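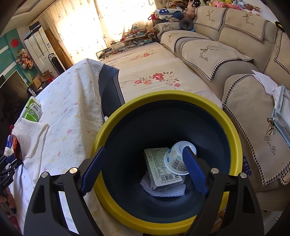 What Goes in Which Bin: News from the Cullard Street House

Dear neighbors,

Since May we sort our waste in the house in a new way, and I promised to write when there is something to tell. Now there is. The company Risum, which empties our containers, has changed its rules for the second time this year, and some of what I wrote in the last newsletter is not correct anymore. Please take the old sheet down from your refrigerator.

The biggest change is for paper. Until now Risum took the paper container every week. From next month they come every second week, so the container must hold double. Please make boxes flat before you bring them down. One big box from a new vacuum cleaner, not folded, takes the place of the newspapers of the whole staircase. If your box has a plastic window, tear it out. Small boxes from tea or medicine are paper too, many people put them in the mixed waste by habit. The leaflet from inside is also paper. The empty blister with the foil is not, it goes to mixed waste. Old medicine which you did not finish goes back to the pharmacy, never in any of our containers and please never in the toilet.

Plastic cups from yogurt and sour cream go in the yellow container. I was asked by several of you if they must be washed. I telephoned to Risum and spoke with Mrs. Viera Štefanec, who was very patient with me. She said that it is enough to scrape them with a spoon. You do not need hot water or soap. If there is an aluminum lid, take it off completely, the lid is sorted as metal. If there is a paper sleeve around the cup, it comes off also and goes with paper.

The soft foam nets which come on pears and mangoes were a question where even Mrs. Štefanec had to go and ask a colleague. The answer is yellow container, but only if they are clean. Styrofoam trays from meat are mixed waste for now. She said that this may change again.

Glass stays the same. Jars without lids, bottles without corks. Drinking glasses and mirrors do not belong there.

About the kitchen waste I have good news. The brown container will come back, after we lost it in summer because of the smell and the wasps. Svetozár Hrnčiar has built a small roof for it behind the bicycle shed, so it stands in shade the whole afternoon. We all thank him. The key is the same as for the shed. Paper bags are allowed, plastic bags are not allowed, and this includes the bags which say "compostable" — the plant at Jaltthorpe does not accept them. No bones, no oil.

Now the money. With the old contract we paid for 4 containers of mixed waste, and when one was too full, the lid did not close and we received a fine. In the first half of the year the fines together were 528, which was taken from the repair fund. After we began to sort, we could give back one container. If we have no fines until winter, Emília Pešek thinks that the hallway on the second floor can be painted this year after all. She has already asked the painter Paulík for a price and is waiting for his letter.

I want also to say something about the staircase. Bags which are left in front of the door "only for a minute" are still there in the morning. Mrs. Rozália Oláh, who walks with a stick, must go around them. I know that it is a long way down from the top floor, I live there too. But please carry the bag directly down or keep it inside until you go out.

For batteries and light bulbs there is a box under the mailboxes. I take it to the collection point when it is full. Please do not put in old telephones, one was there last week and I still do not know who it belongs to. It is dark gray and has a scratch on the back. Ring at number 17.

The next collection of large things, like mattresses and furniture, will be announced on the board at the entrance. Blažena Trnka has a sofa bed in good condition which she would like to give away before that. It must be carried from the third floor, and she has no one to help with this. She can show it on any evening after six.

With friendly greetings from the top floor

2 comments | Share this item

This site uses cookies to remember your language. By reading further you agree to this. OK

Contact the house newsletter | Back to top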